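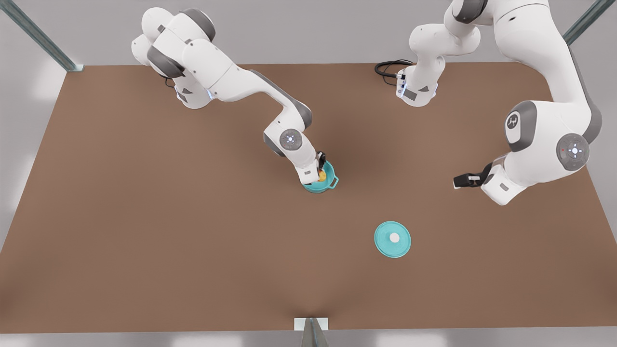

The Marsden Robotics Club began its third term in October with a task that sounds modest and has occupied us ever since: put the lid on a pot. I serve as faculty advisor, and this blog is where I record what the students are learning. All of our work this term takes place in simulation, on a bench with two arms. The division of labor is plain enough. The right arm holds the small teal pot by its rim, while the left must collect the lid, which lies flat on the table with its white knob facing up, and bring it across.

Wendy Wainwright and Duván Quintero are responsible for the left arm. Their first controller approached the knob from the side and pushed the lid away on nearly every attempt. The present version comes down from directly overhead with the fingers open, and it closes only after the wrist has settled. Satish Alva wrote the scoring script, which awards a point for the grasp, a point for the lift and the remainder for a lid that is seated level. He has been asked more than once to be lenient about "level" — he has declined.

The club has now logged 688 attempts. Members are required to keep the failed runs and to write a short note on each one. Ama Agbenyega reads these notes before every meeting, and it was she who observed that most dropped lids followed a small shift in the pot itself. We had been correcting the wrong arm for over 2 weeks.

Work on the right gripper resumes at the next meeting, which will be held in the Gendham lab at 4 p.m. Students who wish to join should bring a laptop with the simulator already installed. The 11 current members have agreed to share their setup notes with newcomers.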